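Home | Articles | Current Issue | Back Issues | Submit | Search

Oct 16, 2018
By the author, Grornville Early Numbers Project

3. The number puzzle and what people do with it

I have a soft spot for the number puzzle, and I should say so before I start making claims about it. I had one as a kid, I bought one for this project, and I have now spent more hours with it than any grown person probably should. The idea is simple. You get a shallow wooden tray, a set of tiles with numerals on them, and more tiles that show things to count — pictures on some, plain dots on others. Every numeral has partners that show the same amount, and your job is to bring them together. Figure 2 shows the puzzle twice.
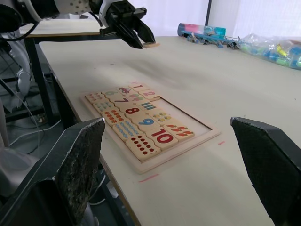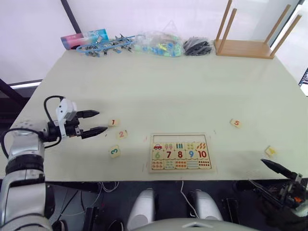 Figure 2. The number puzzle on the table, seen from two viewpoints. Numeral tiles and counting tiles share the wooden tray in both views; in the second, five tiles lie outside it.

3.1 Why this puzzle and no other

When I started looking for material back in August, I had a shelf full of choices. There were stacking rings, a peg board, two kinds of dominoes and a very nice set of counting bears (which I still think about). What pushed me toward the tray puzzle was that it asks for two different kinds of looking at once. You can find the right tile by counting what's on it, or you can find it by checking whether the edges go together, and most people slide back and forth between the two without noticing they're doing it. I wanted to know when they slide.

Rieger's old sorting study, which is where a lot of my thinking comes from, used flat cards. Cards have no edges to speak of, so everyone had to count, and the results came out very clean. I love that study! But I have never met a child who learned numbers from a stack of identical cards, and I wanted something closer to what's lying around on a kitchen floor.

The other thing I like is that the counting pictures are so uneven. Some of them show objects you could name and talk about, and some are just dots. A car is a car, and you can say "one car" out loud and feel pretty good about it. Dots are harder going. You lose your place, you start over, you put your finger down on one and then forget which one it was. Several people in the sessions told me they didn't mind the dots until they got past six, and then they minded them a lot.

3.2 How the sessions ran

We kept things loose. Each person sat at a table with the puzzle and was asked to get every tile next to its partners, in whatever way felt natural. I didn't give a time limit and I didn't say what order to go in. If somebody asked whether they could start at ten, I said sure. There were 14 people in the Okitz group and fewer in the Tornetska group, where we lost a couple of afternoons to a heating problem, so I lean on Okitz for most of what follows.

I wrote down each placement as it happened, along with anything the person said. Across both groups that came to 294 placements I was willing to trust. I threw out the ones where I had looked down at my notebook at the wrong moment, plus one long stretch where two of us got to arguing about whether a carrot is a good thing to count. (I say yes. It has a clear top and bottom, and you never confuse one carrot with two.)

A placement counted as a "number first" move if the person counted, named the numeral, or touched the pictures one by one before reaching for a spot. It counted as a "shape first" move if they tried the tile against an edge and only looked at the picture later, or never. This is a judgment call and I won't pretend it's anything firmer. I went back through the notes a second time, a week or so after the first pass, and changed my mind on fewer moves than I had feared.

3.3 What I saw

The low numbers go fast. With one, two and three people hardly count at all, they just see it, and the tile is down before they've said anything. Everybody who works in this area knows that already, so I'll leave it there.

The middle is where it gets fun. Around five and six people begin to whisper. Some tap. One person in the Okitz group hummed a note per dot, going up the scale, and got every single one right that way, so I tried it at home and was hopeless at it. This is also where the shape first moves show up. A tile looks like it could be a six or a seven, and instead of counting again the person nudges it up against the neighbor to see if it sits flat. Of all the moves in this middle stretch, 70 were shape first by my scoring, and the people making them were usually chatting about something else entirely.

At the top end, eight through ten, I expected even more nudging and got less. My guess is that by then there are so few tiles left that counting feels worth the trouble again — or else people are simply enjoying it more because they can tell they're close to done. I can't separate those two from the notes I have. A version where the tray starts out nearly full and the big numbers come early would help, and I'd like to run that one next.

One more thing, and it has less to do with counting. People line up their loose tiles. Give them a table with plenty of space and most of them will still set their spare pieces out in numeral order before doing anything else with them. The ones who didn't bother finished just as happily, as far as I could see, but they picked up and put back the same tile more often. In Tornetska, where the tables were smaller, the lining up went away almost completely and the spares ended up in laps. I hadn't planned to record table size, so all I can offer is that note in the margin, and a strong suggestion that anyone repeating this measure their tables first.

The scoring sheet is in the appendix, with the wording I used when I handed over the tray.

Contact the editors | Copyright 2018 Grornville Early Numbers Project | Back to top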